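Grain and Gloss: The Return of Varnished Timber

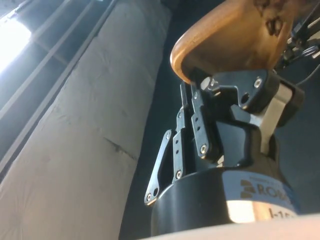 Varnished timber has regained its standing in the Canadian home, according to the Tesalcombe furniture collection, which reopened in April with 92 pieces on display. Curator Hui-mei Siu attributes the renewed interest to the colour and depth of older finishes. Dark stains are retained wherever the surface remains sound. Conservator Ottar Dalen advises owners to dust curved rims with a soft cloth and to keep solvents well away from the varnish.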